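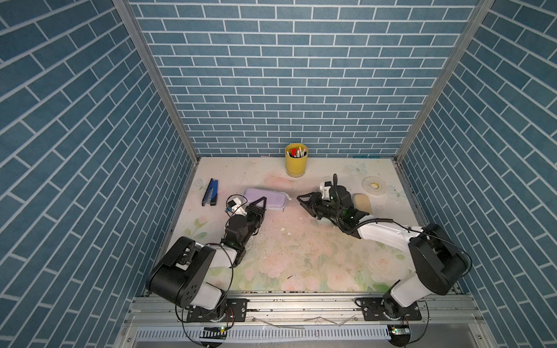 Hello, I'm Simone Guimarães, and Peixoto is my little stationery shop and mending desk. I opened it one September with a borrowed till and far too many pens (I still have far too many pens!) and we've been on the same corner ever since.

We sell the ordinary stuff people run out of: staplers, sticky tape, zip-up pencil cases, markers in every colour I can get hold of. There are 113 different pens on the wall by the door and you're welcome to scribble with any of them before you buy. I mean it, there's a pad on a string.

Haziq Majimbun joined me a while back and looks after school orders. Send him your class list and he'll fill the pencil cases, label them and have them boxed up in 8 working days, quicker if it's a small class. Tumaini Kinyua runs our Saturday desk-tidying table for children, which is noisy and lovely – they sort pens, test them, bin the dried-up ones and usually go home with ink on their sleeves. Sorry, parents.

Bring us your jammed staplers too. Mending is free if you bought it here, and a small charge if you didn't. Pop in, or ring and ask for me.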